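September, evening

Tennis ball, white paper, fingers open

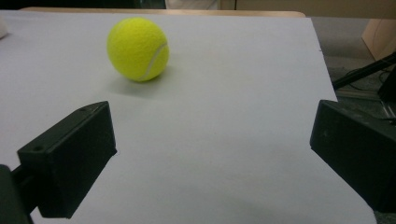 I have been putting off writing this one because I knew I'd be grumpy in it, and I am.

A ball on a sheet of paper. If you had asked me at 12 years old what the robots would be doing by now, I would have said cooking dinner, and I would have been annoyed to hear that grown people were still working on picking up a tennis ball. I'm a grown person and I spent a good piece of the day thinking about picking up a tennis ball.

The Westis people have a page up about their household plans. I read it at lunch with the sandwich in my other hand. It lists 42 chores. Folding towels is there, and loading the dishwasher, and "tidying the living area," which I take to mean whatever is on the floor goes somewhere that isn't the floor. There is no date next to any of them. There's a video of an arm putting a mug on a shelf, and I watched it three times looking for the speed note in the corner, and there it was, small and gray. Seven times. So a mug on a shelf takes as long as it takes me to make the coffee, drink it, wash the mug and put it up there myself.

I don't say this to be smug. I like the mug video. I've got it bookmarked. But my sister asked me on the phone last night whether she should hold off on replacing her vacuum, in case something better is coming that does the stairs too, and I told her to buy the vacuum. She sounded let down. She thinks I'm in the know, and I suppose I am, and what I know is buy the vacuum.

Back to the ball. A ball is supposed to be the easy one. It looks the same from every side apart from the seam, it doesn't have a handle, it doesn't spill. It's a loud yellow-green on plain white paper, so finding it is no trouble for anything with a working lens. The felt gives you some grip. You can squeeze it too hard and nothing bad happens. If you were designing an object to be kind to two flat fingers you would come up with something close to a tennis ball, and then maybe you'd flatten the bottom.

And that's my whole complaint, really. Look at what is missing from the problem. No second ball. No dog hair. No charging cable lying across it, no sock half on top. My own living room has never once looked like a sheet of white paper. The ball at home lives under the couch against the wall, behind the leg, in the dark, and to get it out I lie flat on my stomach and use a yardstick, and I bring out two pens and a dried-up orange slice along with it. Show me a machine that knows to go get the yardstick.

I wrote a version of that in my notes a year ago, and I've gone back and looked, and I was just as sour then. So I should be fair and put down what has changed.

What has changed is that a person can carry the fingers around by hand now. I was against this when I first heard of it. It seemed like cheating, a bit like teaching somebody to drive by sitting on their lap. But I tried it for an afternoon and I came away with more respect for the job and less for my own hands. You hold the thing and you go to pick something up, and for the first ten minutes you are terrible. You come in crooked. One side touches before the other and the ball rolls off, and you chase it, and you feel like a toddler with salad tongs. Then something settles and you start coming in square without thinking about it. You slow down before you touch. I couldn't have told anybody I was slowing down.

That part I believe in. There's a lot in my hands that I couldn't write out as instructions, and if you want a machine to have it, then collecting it from people doing the job seems a better bet than asking people to explain. I've tried explaining how I fold a fitted sheet. I got as far as "find the corners."

Where I get off the bus is the next step, where somebody says that enough of this adds up to a housekeeper. Enough of what? I saw a figure of 1,077 in the Brondari write-up, that being how many tries they had for one single chore, wiping a counter. One counter. They were proud of it and I think they had a right to be, it must have been dull work. Then they moved the whole setup into the kitchen down the hall, with a darker counter, and it got 70 percent. They put that in bold. I read it to my neighbor over the fence and she asked what it did the rest of the time. I said I didn't know, the write-up doesn't go into it. She said she'd want to know that before anything else.

So would I! If a dishwasher did 70 percent of the plates you would send it back. And you'd be worse off than with no dishwasher, as you'd have to check every plate. I keep coming round to that. The checking is a chore too. I've never seen it on one of the lists.

The shop floor is a different story and I should say so, as I always lump them together when I'm tired. I worked two summers at the Mudgway plant, on packing, and most of what I did there with my arms could be done by something bolted down, and I'm told a good deal of it is now. Same box, same height, same spot, all day. You can build the world around the machine in a place like that. You can paint a line and tell people to stay behind it. What the machines still don't do there, from what I hear, is the stuff that used to eat up my afternoons: the box that comes through with its flap stuck down, the label that peels, the pallet somebody left a foot over to the left. We had a word for all that but it isn't a nice one. It was half the job and it was never in the job description.

A house is made of nothing but that stuff. I went through my own morning in my head on the drive home. Pulled a wet towel off the top of the door. Got the last of the jam out of the jar. Picked a staple out of the rug with my fingernail. Worked out by the smell that the milk was finished and poured it down the sink and ran the water after it. Held the screen door with my hip while I got the recycling through. Not one of those had a name I'd put on a chart, and I wouldn't bet on any machine I've seen for any of them. The jam maybe. No, not the jam.

And then for balance I think about my grandmother, who did the washing in a tub until she was past forty, and the first washing machine in her town, which people came over to look at. Nobody taught that machine to scrub like her. It just sloshed. It didn't need hands. I wonder sometimes whether we're stubborn about hands. The best robot in my house is still the one with the lint trap. If somebody at Westis reads diaries, which I doubt, I'd ask for fewer fingers and more sloshing.

But then who takes the wash out and hangs it up? She did. I do. It's always the hands at either end of the machine, putting in and taking out. So all right, the fingers people have a point, and I've argued myself into a corner on my own couch.

I looked at the ball again after supper. There's plenty of room between the two fingers for it, more than enough, and it's sitting over toward the far side of the paper minding its own business. I noticed I wanted to reach in. My hand had already made the shape. I think that's why people see something like this and assume the whole thing is nearly done, because for us it is one motion with no parts. I'd have to be fairly far gone before I couldn't pick up a tennis ball.

I should set down a prediction so I can be held to it. Flat floors: done, mostly, has been for years. Towels: slow, but I'll see it in a house I've been inside. Wiping a counter that has things on it, where the things get lifted and put back: longer than they say. Stairs, I don't know. The fitted sheet I'm leaving off altogether. Under the couch with the yardstick, not while I'm keeping this diary, and I'd be glad to be wrong, my knees are bad.

The Flidinby newsletter came as well and I've left it on the stairs unread. The headline has the word "effortless" in it and I want to sleep.

Dishes are still in the sink. I'm going to go do them.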